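Wokcombe's Empty Seat Gets Filled, Quietly
By the City Desk | May
14 shares | 6 comments

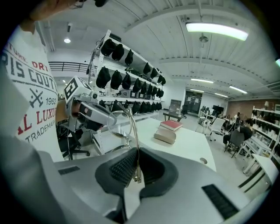
The council says it wants a replacement who "reflects the ward." It has said that before. Forty people applied for the vacant Trirkus seat, and 7 got interviews, all of them behind closed doors. The scoring sheets haven't been released.

The ward has 2,985 registered voters, and none of them will cast a ballot on this until next year. Council leaders call a special election too expensive. They haven't shown a price.

At the Claeys Street library, residents asked who wrote the interview questions. The answer was "staff." Maybe so. The last appointee, picked the same way, missed six votes on the Wurkell rezoning.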